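Folding microfiber towels so the stack stays flat

rikusora_k
Posted in Laundry and Linens

I keep a set of gray and teal microfiber towels and a few plain terry ones for a small rental. The microfiber ones have a stitched border in a contrasting color, and when I fold them in half twice the border bunches at one corner. By the time there are several in the pile it leans. The terry ones don't lean but they take up twice the shelf. Shelf clearance is 13 inches. Is there a fold that keeps the edging from building up, and should the two kinds be stored together?

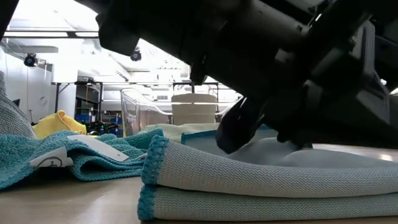
Zavala
Stitched edging is thicker than the cloth it holds, so any fold that lines up all the edges will give you a wedge. Stop each fold half an inch short of the edge below it. The borders then sit side by side in small steps. After that, alternate the direction of the towels in the pile, folded side left, then folded side right.

Keep terry separate. Apart from the shelf space, microfiber picks up terry lint and holds on to it.

laton_linens
Just roll them. Works for me.

Enden
Rolling is fine in a basket but wastes height on a shelf. I would add the following to the stepped fold.

Start with the towel fully open on a table, border away from you. Lift the far edge by the border, not by the middle of the cloth, and bring it toward you in one movement. If you drag it, the layer underneath shifts and the fold goes in crooked.
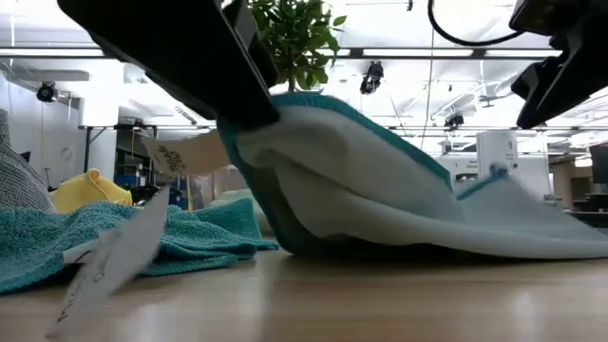

Let the edge down slowly so the air gets out, then run a flat hand from the fold outward. Microfiber holds trapped air longer than terry does, and most of the humps in a finished stack come from that. For the second fold, turn the towel a quarter turn and repeat.

Weight matters too. A 200 gsm cloth can be folded in four without trouble. Thick terry is better in thirds, then in half once. Skip fabric softener on the microfiber, and dry it on low. Heat makes the edging pucker, and no fold will correct a puckered edge.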